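4. Tuning the Lead Tracker

With calibration out of the way, you get to the fun part of Plorik: watching it lock onto something that moves. The lead tracker picks one road user ahead of the car and keeps the same ID on it from frame to frame. A scooter is a great subject to learn on – narrow, upright and much harder than a truck.

1. Open the Rimau replay panel and load the scooter drive.
2. Set Class to Two-wheeler and Lead Lock to On.
3. Press Play. Pause when the rider is clear of other traffic, then click the rider once.

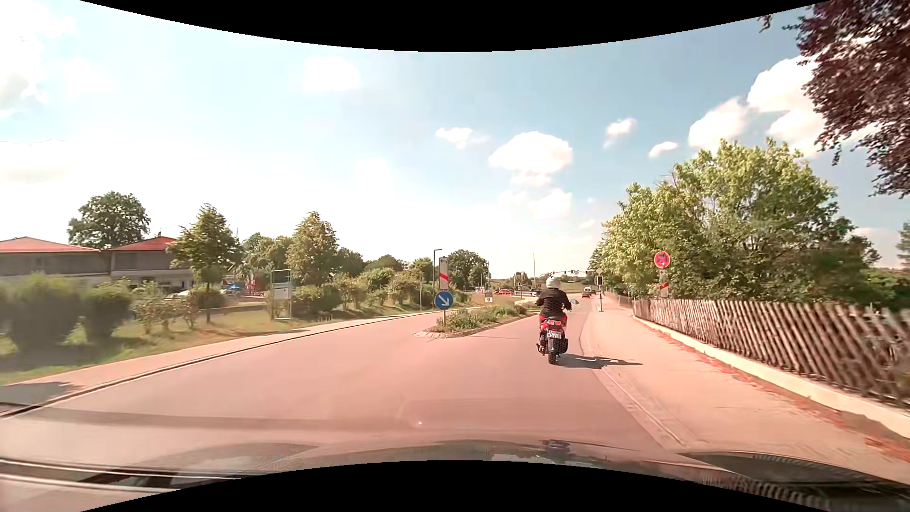
Figure 4-1. Scooter ahead, with its shadow reaching the right sidewalk.

4. Turn on Show Footprint. The box should end where the rear tire meets the road. If it spreads sideways into the shadow, raise Shadow Reject one step at a time and replay.

Note: Hood reflections can produce small false boxes low in the view. Draw the hood mask before you touch any thresholds!

5. Jump to a stretch of open road and switch Lane Source to Markings.
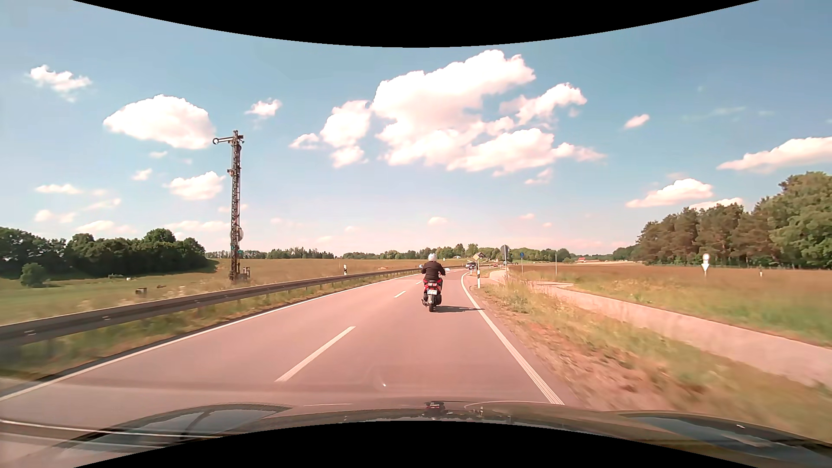
Figure 4-2. Dashed center markings and solid edge lines on a country road.

6. Check that the path overlay follows the bend. Leave Path Smoothing at 7 for a first run.
7. Now try a built-up stretch and set Oncoming Filter to On. Vehicles coming the other way stay in the object list but can't take over the lead lock.
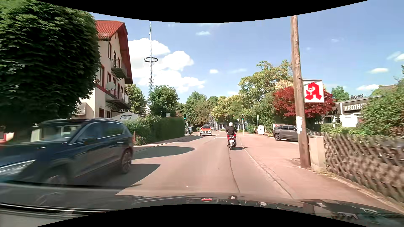
If the lead ID changes here, open the Events tab and look for a handover entry. Raise Hold Time to 800 ms and replay. It's really satisfying to see one unbroken ID bar across the whole timeline.

8. For roads with no center line, switch Lane Source to Edges. 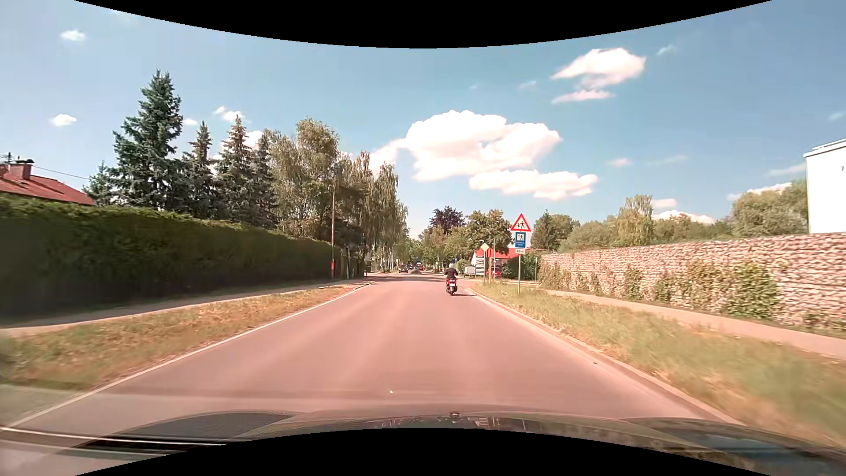

The planner then builds its corridor from the left and right borders alone. Give it 47 frames to settle before you judge the result.

Caution: Settings tuned in replay are not cleared for live control. Keep Planner Output on Log Only until you have finished Section 7.

9. Click Save Profile.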